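The Bathroom at Gullness

She had rented the house at Gullness for the month of November, and the agent from Brumano had left a list. It was taped inside the front door. Most of it concerned the boiler. The last line said the bathroom was to be kept as found.

She read that line twice and went upstairs with her bag.

Her sister had got there first and gone out again. The mug by the sink was already full of toothbrushes, more than two people could need, and the white flowers stood beside it in their black vase.

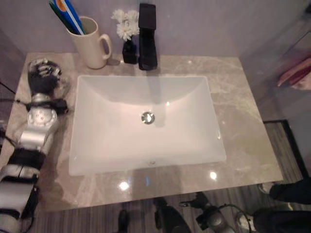

The sink, with the mug and the flowers.

She ran her thumb along the edge of the marble. At home in Detholm the basin had a crack in it and the tap had dripped for 30 years. Her mother used to say a new one would cost 300 dollars and that was the end of the discussion. It was never fixed. When they sold the place, the buyer asked about the roof and the drains and didn't mention the drip.

She sat on the side of the bed across the hall and took off her shoes. The floor up here was pale and clean, and she did not want to be the one to mark it.

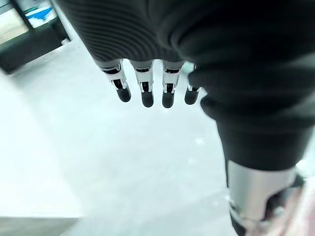
Over the pale floor.

Her phone rang. It was her sister, calling from the store on Rutherford Road.

"Do we need toothpaste?"

"I haven't looked."

"Well, look."

She went back in her socks and stood in the doorway.
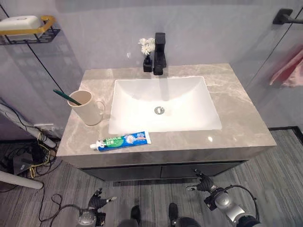
"We have toothpaste," she said.

"What about towels?"

"There's a pink one."

"One?"

"One that I can see. Get another."

Her sister said all right, and asked if she wanted soup, and she said she did.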